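Galenport Automation Laboratory
Minutes of the Equipment Safety Review Meeting
Date: 2018-07-27
Present: Laboratory management, operations, maintenance, software, safety office
Apologies: Purchasing

1. Minutes of the previous meeting
The minutes were accepted with one correction. Under item 4, "wrist cable" should read "wrist cable cover."

2. Matters arising
The replacement key switch for the Hatora cell has been delivered and fitted. The action is closed. The floor marking in the storage aisle is still outstanding and is carried forward.

3. Failure to release, tabletop handling station
Operations presented the incident report. The station runs the Drikness sorting routine, in which the arm handles small household and office items on and off a plate. At cycle 1,423 the hand received the command to open and did not do so. The controller reported the hand as open, and the arm began its return move with the item still held. The operator pressed the stop button and the arm halted. There was no injury and no damage to the arm.

The meeting reviewed the type of work carried out at the station before turning to the log.
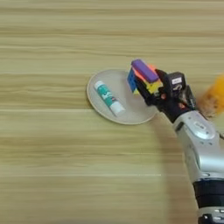
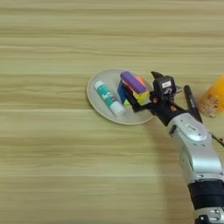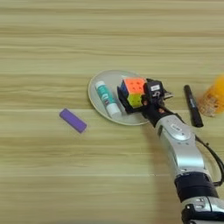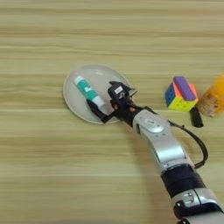
Item 3: Tabletop handling station, arm and hand at work with the plate, glue stick and puzzle cube.

Software reported that the open signal is sent by the controller when the command is issued and is not checked against the finger position. The return move can therefore start while the fingers are closed. The log shows 11 earlier cycles in which the fingers opened late. None of these raised an alarm, and they were not reported at the time.

Maintenance examined the hand after the stop and found one finger joint stiff through part of its travel. The joint was last serviced under the old schedule, which calls for service every 2,000 cycles. Maintenance considers this interval too long for handling work of this kind. Coşkun, the service contractor, has been sent the joint for inspection and has not yet replied.

The safety office noted that the operator was seated within reach of the arm at the time. The written procedure permits this at reduced speed, but does not say what the operator should do if an item is not released. Two operators had been clearing held items by hand – with the arm paused and power still on. The meeting agreed that this practice must stop at once.

Decisions:
The station remains out of service until the position check has been installed and tested.
No person is to remove an item from the hand unless power to the arm has been switched off and locked.
Late opening of the fingers is to be entered in the fault book, including cases where the cycle finishes normally.

Actions:
Software to add the finger position check before the return move.
Maintenance to propose a shorter service interval and to obtain the inspection report from Coşkun.
Safety office to revise the written procedure and brief all operators before the station restarts.

4. Hatora cell, guard door
Maintenance reported that the guard door closes correctly following adjustment of the upper hinge. Operations asked for a spare latch to be kept in stock. Agreed. Purchasing to be informed.

5. Other business
The safety office reminded all sections that fault books are to be handed in at the end of each month. The software section's book has not been received.

6. Next meeting
To be held in September, in the second-floor meeting room. Papers should reach the laboratory office one week beforehand.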